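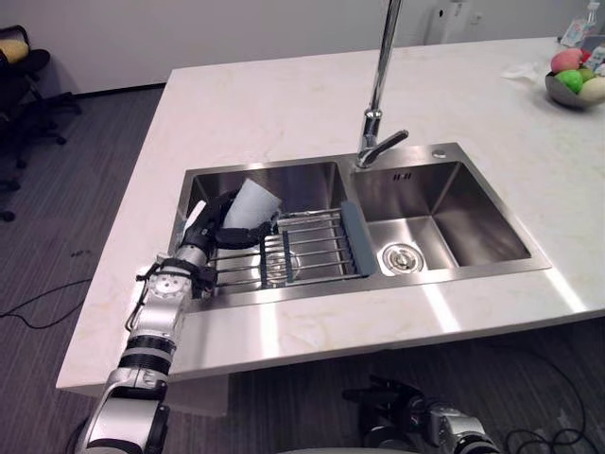
Thread last edited: 2019-05-16

Clip-on descalers: has anyone got actual proof?
Forum: Kitchens, bathrooms and plumbing

limescale_larry_not
We moved to Bendard in the winter and the water is like liquid chalk. Kettle furs up in a fortnight, the tap spout gets a white collar, and there's a tidemark round the plughole that comes back however much I scrub. A plumber who came for something else tried to sell me a Gudari, the one you wrap round the incoming pipe and plug in. 200 quid fitted. He says it "changes the shape of the crystals" so they don't stick.
I asked how I'd know it was working and he said there's a green light on it.
My toaster has a light on it too. Does anyone have one of these and, more to the point, has anyone measured anything?

pipework_pam
We've had a Gudari for two years. Kettle is much better and I hardly ever descale now. Best money we spent on the house.

limescale_larry_not
Thanks Pam. Did anything else change when you had it put in? New kettle, filter jug, anything like that?

pipework_pam
We did get a new kettle, because the old one was so bad. But I can tell the difference, the shower screen wipes down far more easily as well.

grumbling_drain
So the new kettle is cleaner than the old kettle. I'd have expected that without wrapping wire round a pipe.
I don't mean to be rude, Pam, but this is how every one of these threads goes. Somebody spends the money, starts wiping the shower screen more often so as to look after it, and the gadget gets the credit. I want to see two kettles, same water, same number of boils, one with the thing on and one without. The sellers could do that in a week for the price of two kettles and they never seem to.

pipework_pam
I'm not stupid and I know what my own shower looks like.

mod_tapwrench
Keep it friendly please.

boiler_suit_blues
I'm a heating engineer, so a bit of trade view. I've taken out plenty of heat exchangers from houses with clip-ons and plenty from houses without, and I couldn't tell you from the scale which was which. Doesn't prove much, because I only get called to the ones that have gone wrong. The houses where it works wonderfully, if they exist, don't ring me.
What I can say is a proper salt softener does work. It's ordinary chemistry, it swaps the calcium for sodium, and you can test the water either side with a cheap kit and see it. You can't do that with the clip-on type because the hardness stays the same, even according to the people selling it. Handy for them.

halfabar
Before you rush off and buy a softener, though, look at the running costs. We've got a Mustonen and I like the soft water, but the salt blocks are heavy, they're not cheap, and the cupboard is now a softener with a small gap next to it for bin bags. The salesman told us it would pay for itself in saved soap and lower bills. I kept the receipts. I can't find the saving anywhere. We use a bit less washing powder and that's the lot.
Quote was 870 plus fitting, for anyone wondering. The next firm round wanted nearly three times the sense of humour.

grumbling_drain
The "pays for itself" sums are always worth a look. The Mustonen leaflet that came through our door claims hard water costs a family 3,739 over the life of the boiler. Not three and a half thousand or so, 3,739. No working shown, no source, no word on how long a boiler is meant to last. I wrote and asked where it came from and got a second copy of the leaflet.

halfabar
Ha, we had that leaflet. My favourite bit was the photo of a blocked pipe. That pipe gets about a bit - I've seen it on two other firms' websites.

saltblock_sceptic
I'll disagree with the pair of you. We had one boiler die of scale and the repair man showed me the bits. Fitted a softener with the new boiler and it's been fine since. I don't need a leaflet to tell me it helped.

boiler_suit_blues
It may well have helped. But a new boiler is fine for years in most houses, hard water or not. You'd need to wait until it's old to know much.

saltblock_sceptic
By that logic nothing can ever be shown to work.

boiler_suit_blues
Not quite. The test kit shows the softener softens. Whether that saves you the price of it is a different question, and that's the one I'd be careful with.

crema_and_punishment
Different angle. I've got a Tostometti coffee machine and the handbook says the guarantee is void if you use water above a certain hardness. It also tells you not to use water from a salt softener. So you're left with the filters they sell themselves, which need changing every couple of months. I'm sure that's a coincidence.

limescale_larry_not
Do you buy them?

crema_and_punishment
Yes. I moan about it each time I order. Before that I used bottled water, which was worse for the bin and for my back.

undersink_gremlin
Can I be dull and ask what problem you're trying to fix, Larry? If it's the kettle, a bag of citric acid is pennies. Spoonful in, boil, leave it half an hour, rinse twice. Tap spout, soak a bit of kitchen roll in vinegar and wrap it round, but go easy - don't leave it on overnight, it can mark the chrome. Keep it off the worktop too if yours is marble or limestone, acid will take the shine off and that doesn't come back. For the tidemark, dry the sink with a cloth after washing up. Tedious but it costs nothing.

grumbling_drain
Seconded. Drying the sink is the only thing in this thread I'd bet on.

pipework_pam
I'm still keeping my Gudari.

limescale_larry_not
Fair enough Pam. I've told the plumber no for now. I rang Gudari to ask about the money-back offer, and it runs for 3,000 hours of use, which sounded generous until I worked it out as a bit over four months. You have to post the unit back in its original box with the fitter's invoice, and they take off the fitting.
Citric acid ordered. I'll do the kettle and see how long it lasts, and if I'm still cross about it in June I'll borrow a test kit and do grumbling_drain's two kettles, with someone else's clip-on if anybody will lend me one.

grumbling_drain
Boil them the same number of times, and get somebody who doesn't know which is which to look inside.

pipework_pam
You can't have mine.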